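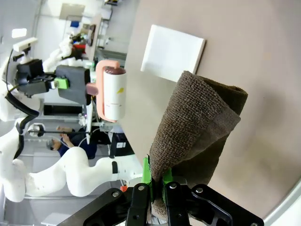

So do I lose my station when this goes in, or do I just get to stand next to it all day? I was asked that before I'd even unpacked the manual, and it's a fair question, so I'm putting the answer in the set-up guide instead of hiding it in a memo. You keep the station. What goes away is most of the wiping and lint rolling. What you pick up is laying out the table, watching the run, and deciding if the result is good enough to sign for. At Fellerlow we've had that arrangement since March 30, 2020, and I still rewrite this section every time someone tells me a step makes no sense (please keep doing that!).

Section 3. Setting up a table clean-up run

Before you start: your station card should say Istitz 405. If it says 610 you have the older layout, and you want the other binder.

1. Clear the table down to the things the run needs: the tray, the folded white stand, the lint roller and the towel. Phones, pens and coffee go somewhere else. I've lost a good pen this way.

2. Fold the towel thick, so there's a soft bulge at the bottom when it hangs. One thin layer slides around in the green finger pads and you'll be back here refolding it.

3. Hand the towel to the right arm. Hold it by the loose end, keep your fingers well off the pads, and wait for the grip to close before you let go.

Caution: if your hand has to go past the table edge for any reason, press pause first. Yes, even for a second, and yes, even if you've done it for years.

4. Check the mess before the arms do. Spots in the tray are towel work, and paper scraps on the tabletop are roller work. If you find something that's neither, point it out to whoever is running the screen and get it logged before you press start.
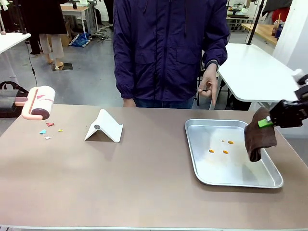

5. Set the roller on the left with its handle pointing away from the middle of the table. Peel it to a fresh sheet.

6. Press start, then step back behind the table and let your hands rest. This is the part that feels strange! Everybody on my shift wanted to reach in and help for the first couple of weeks, me included. You can talk, you can look around a bit, but stay close enough to reach pause.

Note: the arms are slower than you are. Don't measure your day against them, and don't let anyone else do it either. We took the per-table timing off the board in May and the place got a lot nicer to work in.

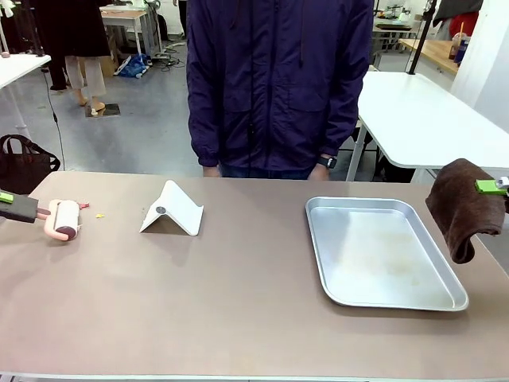 7. When the run ends, look at the tray yourself. Tilt it toward the light. If there's a mark you wouldn't have left, send it round again, up to 2 times, then finish by hand and write that down.

8. Take the towel back the same way you gave it, with the run paused. Used ones go in the wash bin, never back on the stack.

Who signs

The person at the table signs the sheet, and the Istitz doesn't get a line on it. If you've been moved over from hand cleaning, you're still on the same grade, and the 3 training shifts count as regular hours. Ask your lead for the form if it hasn't reached you yet.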